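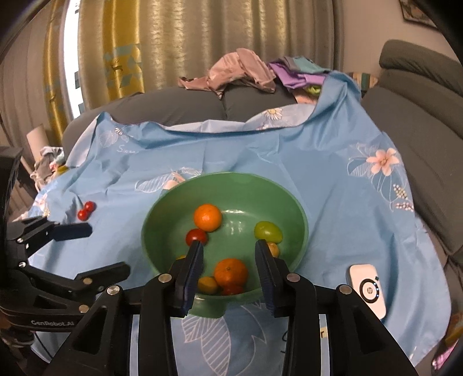
Section 4. Setting the Table and Filling the Bowl

Now that you have unpacked your Gotura table set and read the washing notes in Section 3, you are ready for the pleasant part, where the cloth goes down and the fruit comes out. This section takes you from a folded cloth to a full bowl, and then through emptying and sorting it again at the end of the week. Please read the whole section once before you begin. It is not long, and a couple of the later steps are easier if you have planned for them.

What you will need

The oval serving bowl with the short tab
The printed cloth
A clean, dry dish towel
Your fruit and tomatoes, already rinsed
A second dish or tray for anything you take out

4.1 Laying the cloth

1. Clear the table and wipe it down. Let it dry completely, as a damp tabletop can leave a ring on the underside of the cloth that takes a good wash to get out.

2. Unfold the cloth with the printed side facing you. The leaves and flowers run in more than one direction, so there is no real top or bottom, and you can turn it whichever way shows off your favorite part of the print.

3. Smooth the cloth from the middle out toward the edges with the flat of your hand. A few creases will remain the first time, especially along the old fold lines. They relax over a day or two of ordinary use, or you can iron the cloth on the reverse side at a low setting if company is coming.

Note: If you bought the heavier Morkar cloth as a separate item, it will hang a little stiffer than the one in the set. Everything in this section applies to it just the same, but follow the ironing instructions on its own label.

4.2 Filling the bowl

4. Set the bowl in the middle of the cloth with the tab pointing toward you. It is a small thing, but you will find it much easier to turn the bowl or draw it closer when the tab is where your hand expects it.

5. Dry each piece with the towel before it goes in. The inside of the bowl is smooth, and water has nowhere to go except down to the bottom, where it will sit under your tomatoes and soften them.

6. Put the largest citrus in first, spaced apart from one another. These are your anchors, and they keep the smaller pieces from rolling into a heap every time somebody walks past and bumps the table.

7. Tuck the lemons and the smaller fruit into the gaps. Mix the colors as you go. We like to keep two reds apart with something yellow between them, but this is entirely a matter of taste and you should please yourself.

8. Add the tomatoes last, near the top if you can manage it, stem side down. They bruise more readily than anything else you are likely to put in the bowl, and they do not enjoy having an orange sitting on them.

Caution: Do not pile fruit above the rim. An overfilled bowl can tip when you pull it by the tab, and small tomatoes travel surprisingly far across a kitchen floor.

4.3 Emptying and sorting

Once a week, or sooner in warm weather, take everything out and look it over. Most of us only ever see the top layer of a fruit bowl, and the piece that has gone soft is almost always the one underneath.

9. Spread the fruit out on the cloth in a loose single layer. You may lift the pieces out one at a time or lay the bowl gently on its side and let them come out by themselves. If you choose the second way, keep a hand near the edge of the table.

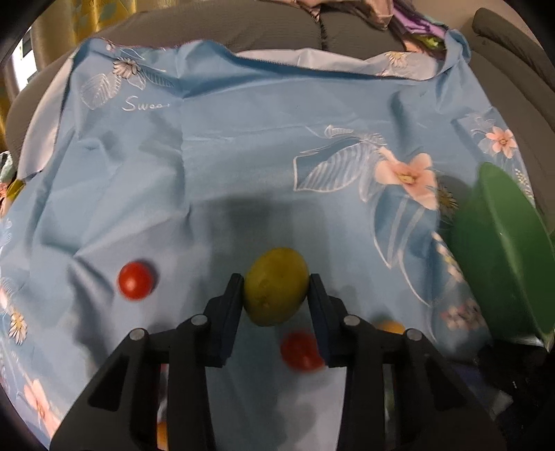 10. Pick up each piece and turn it all the way around. A lemon should feel firm and a bit heavy, and a slightly bumpy rind is perfectly fine. Soft spots, wrinkled ends, or a dusty patch mean it is time to say goodbye to that one.

11. Press the tomatoes very lightly with a fingertip. Any that give too easily should be moved to the second dish and cooked the same day. They make a lovely quick sauce, and you will find one on the Flesuvetti recipe card tucked inside the lid of your box.

12. Wipe the inside of the bowl with warm soapy water, rinse it, and dry it well. Then begin again from step 6, putting the older fruit on top so that it gets eaten first.

Note: Citrus juice left on the cloth may lighten the print over time. Dab any spills with cool water right away and let the spot air dry. Please do not rub, tempting as it is.

Caution: Keep the bowl away from the stove and out of the oven. It is meant for serving and storing only.

If you also own the Lykkegaard stacking trays, turn to Section 5 for how to use them alongside the bowl. Otherwise you may skip ahead to Section 6, Folding and Storing the Cloth.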